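Thread: do you really need to own this many blankets? Or a product to manage them?

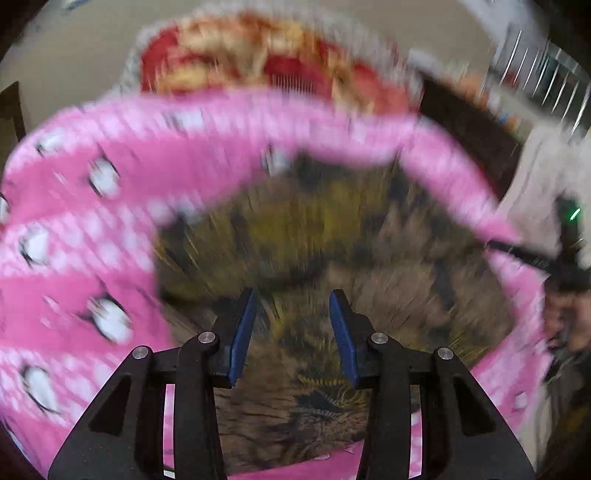 1/ The Penier folding method has been all over my feed since April, and I have doubts. The pitch is that every blanket in your house can be folded into the same flat rectangle and stood on its edge like a file folder. Fine for a thin cotton throw. Now try it on the pink one with the white spots, which is wrapped around a brown and olive furry thing like a donut. Those two are never going to be the same rectangle. One is all folds and the other is all fluff.

2/ The video uses a fleece the size of a bath mat. Of course it stands up.

3/ I did give it a fair try. Fold in thirds, fold in thirds again, stand it up. The spotted one held for a minute or so and then leaned over. The furry one opened back up as soon as I let go. Tried it rolled instead. Same thing, slower.

4/ Someone replied last time that I need the Culport bins, "the fabric ones with the stiff sides." I looked. A set of 6 is more than I paid for the blankets. If the bin is doing the standing up, what is the fold for?

5/ Also not sold on vacuum bags. I had two from Rornent. Both were flat as a board when I put them on the closet shelf and both were puffy again by the time I wanted the shelf for something else. Maybe I got bad ones. The reviews say 200 uses. I got one.

6/ And plush stuff comes out of those bags looking tired. The long strands get a crease in them, and I had to brush it out with a pet brush. I don't have a pet.

7/ "Just get rid of some." OK, this is the advice I take most seriously, and I still think people say it too fast. Guests get cold. Couches are ugly. The kid-looking pink one is the warmest thing in the house and I'm not giving it up so a shelf can look like a store.

8/ What I do now, for anyone who scrolled this far: big soft ones go in first, in a loose heap, in an old trunk. Thin ones get folded and go on top. Lid closes if you lean on it. It takes me less time than one of those thirds-and-thirds folds.

9/ Is it pretty? No. Do you have to dig? Yes, and the one you want is at the bottom every time. But you dig with the filing method too, once everything tips over.

10/ Somebody asked about the Oyewole shelf dividers. Haven't tried them. They look OK in the photos, but the photos show towels. Show me one holding back a furry blanket for a whole winter and I'll think about it.

11/ One thing I'll give the Penier people: they say to shake every blanket out before you put it away, and I found a sock, a pen and a library card doing that. Shaking is free though. You don't need the $100 course for it.

12/ Muting this now, I have a trunk to sit on. If your furry one stands up on its own, post a picture, and no wall behind it please.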